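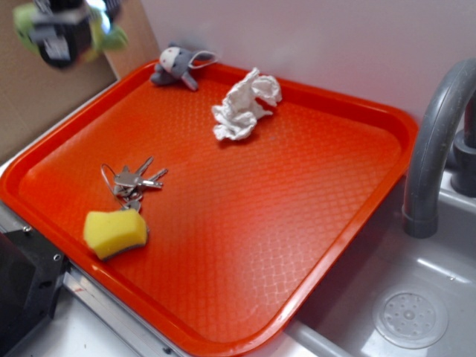

Kamil Bartoš asked in September whether the tray pose has to be taught again each time the detector is retrained. It does not. The two are stored separately, and only a change to the camera mount or the tray invalidates the pose.

Print this page | E-mail this page

4.3 Setting up tray picking in Dokent

Complete camera calibration (4.2) before starting. The arm must be in Hold and the speed override at 8 percent.

1. Open Dokent and select Cell > Perception > Fixed Camera.

2. Set the region of interest to the inside of the tray rim. Leave out any sink, faucet or other fixed object next to the tray. These belong in the collision map (step 5).

3. Run Fit Plane. The fit should settle within 120 frames. If it does not, raise the smoothing value one step and run it again.

Note: A tray with an embossed surface gives bright streaks under overhead light. Turn on Suppress Specular before fitting, or the streaks may be returned as thin objects. Metal keys are affected by the same filter — check that their mask is still complete.

4. Run Segment and review the masks. Items that touch, such as a sponge lying against a key ring, are often merged. Use Split Mask and draw one line between them.

5. Load the collision map. Add the faucet as a swept volume, including the spout. Set the approach height to 540 mm above the counter.

6. Assign a grasp profile to each class:
Soft, low force: plush toys, sponges
Deformable, no fixed shape: crumpled paper
Rigid, thin: keys

7. Select Plan > Dry Run. Error 618 means the planner found no path clear of the collision map.

CAUTION: Do not clear error 618 by shrinking the swept volume. Move the tray and repeat from step 2.

Note: The arm must be outside the region of interest when Segment runs. A gripper over a corner of the tray is masked as an object unless Self Filter is on.

8. Save the cell file — unsaved profiles are lost when Dokent closes.

Related topics
4.2 Camera calibration
4.4 Editing grasp profiles
5.1 Importing Backlund collision maps
7.6 Planner error codes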